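Have you ever stood on a treadmill, or watched a grown-up run on one, and wondered how the floor keeps moving? I wondered that for years before I learned to fix them, and I still think it's one of the nicest tricks in the whole gym. So let's go through it slowly, and I'll try not to wander off too much (I do wander, as my friend Hae-won Ma at the Brikbridge workshop will happily tell you).

## The floor is a loop

A treadmill belt looks like a long flat strip, but it's really a big loop, like a giant rubber band. Half of it is on top, where your feet go, and the other half is hiding underneath. When the top half slides backward, the bottom half slides forward, and around and around it goes.

The loop is stretched over two rollers, one at the front and one at the back. A roller is a tube that can spin, a bit like a rolling pin. Between the rollers, right under the belt, is a smooth flat board called the deck. The deck holds you up. Without it, you'd sink down into the middle of the belt like somebody sitting in a hammock! 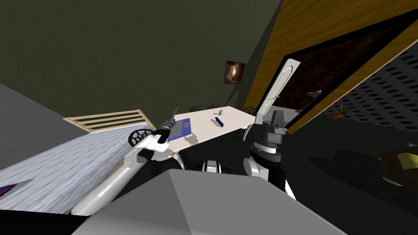 Now, rollers don't spin by themselves. At the front, under a plastic cover called the hood, there's an electric motor. The motor turns a smaller belt (yes, a second belt, called the drive belt), and the drive belt turns the front roller. The front roller grips the big walking belt and pulls it along. So one belt moves a roller, and the roller moves another belt. I always liked that.

## Why does it need oil?

Rub your hands together fast. Do you feel them getting warm? That's friction. Friction happens when two things rub against each other, and the belt and the deck rub against each other all day long.

A little friction is fine, but too much makes the motor work very hard, and a tired motor gets hot. That's why many treadmills need a slippery liquid spread under the belt now and then. Most of the ones we see use a kind called silicone oil. You can't use cooking oil. A man once brought us a home treadmill, an old Werico, that smelled exactly like french fries, and Raquel Fonseca spent a whole afternoon scrubbing the deck while the rest of us got hungrier and hungrier.

Some decks come with a waxy coating and don't want any oil at all, so a repair person checks the manual first.

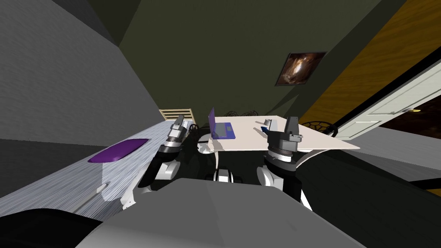 ## When the belt wanders

Sometimes a belt starts creeping to one side. Repair people call this a tracking problem, and it's one of the most common things we get called out for. The belt is supposed to stay in the middle, but if the back roller is even a tiny bit crooked, the belt will drift over until it rubs on the edge.

To fix it, we use two bolts at the back of the treadmill, one on each side. Turning a bolt moves that end of the roller a little. We give it a quarter turn, let the belt run slowly for a while, and look again. Then maybe another quarter turn. It takes patience - much more patience than strength. When I was learning, I turned the bolt far too much and the belt went zooming over to the other side, and I had to start all over.

## The little red key

Most treadmills have a safety key with a cord and a clip. The clip goes on the runner's shirt. If the runner slips back too far, the cord pulls the key out and the motor shuts off. On the Jekow machines we look after, the key is red and shaped like a teardrop. We test it on every visit.
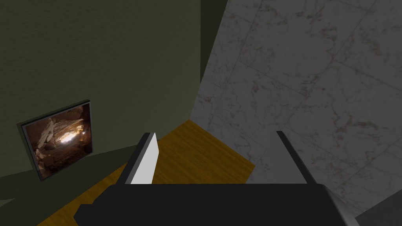 Treadmills are for grown-ups unless a grown-up says otherwise and stays right beside you. Keep fingers, hair, and shoelaces away from the moving belt, and never play behind one. Before we take off the hood, we always unplug the machine from the wall, and you should leave that hood alone, please, even if you're very curious. I know how it feels!

## Words to remember

- **Belt:** the loop you walk on
- **Deck:** the flat board under the belt
- **Roller:** a spinning tube at each end
- **Friction:** what happens when things rub together
- **Tracking:** keeping the belt in the middle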